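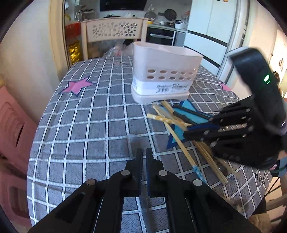 June 27, 2024. Utensil storage, kitchen table, continued. The purpose of today's entry is to settle how the chopsticks are to be kept between meals, the drawer arrangement having been found unsatisfactory. The full stock was brought to the table for sorting. Most are pale wooden ones, a number of them with yellow patterned ends, and these lie in a loose pile on the grey cloth together with two black ones and one with a blue patterned end. The pale pink holder with the ventilation holes is to receive them, standing upright, patterned ends uppermost. Pairs are to be matched by end pattern before they go in - length alone is not a reliable guide.

The holder was ordered from Prerard under stock number 2969. Its inside depth is 163 mm, which leaves enough of each chopstick showing to be picked out without disturbing the others. The Brutine holder considered in June had an inside depth of 85 mm and was judged too shallow; it tipped when loaded on one side.

Odd chopsticks are to be kept in the Llorente tin until a partner is found. They should not be returned to the drawer.

Outstanding: confirm whether the base section lifts off for washing. Colleagues are asked to note here any splintered tips, with the date of removal.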